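The School of Folding

Every profession has its dull beginnings. Surgeons practise on oranges, or so they tell you at parties. Pilots sit in a box that tilts. And a robot that will one day be expected to deal with your laundry starts at Hodoroagă, in a long grey-floored room behind a tile showroom, where a person makes it pick up the same cloth until the person would quite like to go home.

I went in October, having been promised the future. The future had a kettle and a sign about shoes.

The company's idea is simple enough to be explained over that kettle. Nobody has managed to write down how to handle a piece of cloth. You can write down how to handle a brick, because a brick on Friday is the brick you left on Thursday. A cloth has never once been the same shape twice. So the machine is given examples instead: a person steers the arms through the job, everything the arms do is stored along with whatever the cameras took in, and a learning system is left to chew on the heap and work out what people are up to. One go at the job is called an episode, which makes the whole thing sound far more gripping than it is.

A good episode runs to 67 seconds. A poor one can last as long as the operator's patience.

"You think you know how you pick things up," says Corina Costache, who has been steering for the better part of two years and runs the afternoon shift. "Then you have to do it with two fingers and no feeling in either of them. After that you go home and watch your own hands at dinner. My husband thinks I'm being rude about the food."

She let me have a go, which was generous of her and unwise. The steering rig, a pair of handles on sprung arms that everyone calls the Wurley, is weighted so that a small move of your wrist becomes a small move of the robot's. I made a large move of mine. There was a silence, then a noise, and then Costache leaned across and pressed something red. My first episode was labelled "discard". So were the next four. That made 5, and I was moved along to the tea.

Discards are a touchy subject. The first lot of examples gathered here, 1,975 of them, was handed over with some pride and came back within a week. The trouble was that the steerers had become too good. They approached every cloth from the same side, at the same easy pace, and never fumbled. The system learned this beautifully, and the first time a cloth slid away from it, it carried on folding the air with every sign of contentment.

So now there is a quota for mess. Costache's people are asked to come in from bad angles, to miss, to nudge a tray crooked and then put things right. Of each batch of 800, a fair share must contain what the work sheet calls a recovery, meaning a mistake followed by dignity. It is harder than it sounds. People who have spent months learning not to drop things do not drop them convincingly. One steerer, I was told, had to be spoken to about overacting.

The software that sorts the keepers from the rest is called Fillov, and its opinion is final until someone overrules it, which is most afternoons. It dislikes long pauses. It dislikes shadows too, or at any rate it used to, and there was a dark period in spring when it rejected anything recorded after three o'clock. The blinds were argued over. In the end they stayed open, on the grounds that people's houses have shadows in them as well.

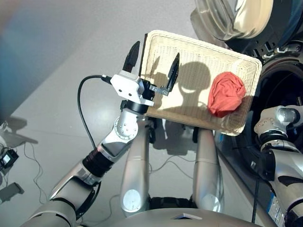

Open wide: the left gripper at the rim of a woven tray, with a red-orange cloth waiting inside.

The trays come from Flalletti, a homeware shop two streets away that has stopped asking questions. There was a plan at the start to use plain plastic boxes, all identical, and the early results were marvellous so long as you owned that box. Wicker is worse in every respect. It flexes, it snags, and its rim is never quite where the last one was. The steerers hate it. The engineers, who do not have to steer, are very fond of it and keep buying more.

I asked Costache when the thing would be able to do a whole basket of washing by itself. She looked at the robot for a while, the way you might look at a nephew.

"Towels, soon," she said. "Shirts, I wouldn't throw away your iron."

And fitted sheets?

She went to refill the kettle. Behind her the next steerer was settling in at the Wurley, flexing his fingers, getting ready to make a mess of it on purpose.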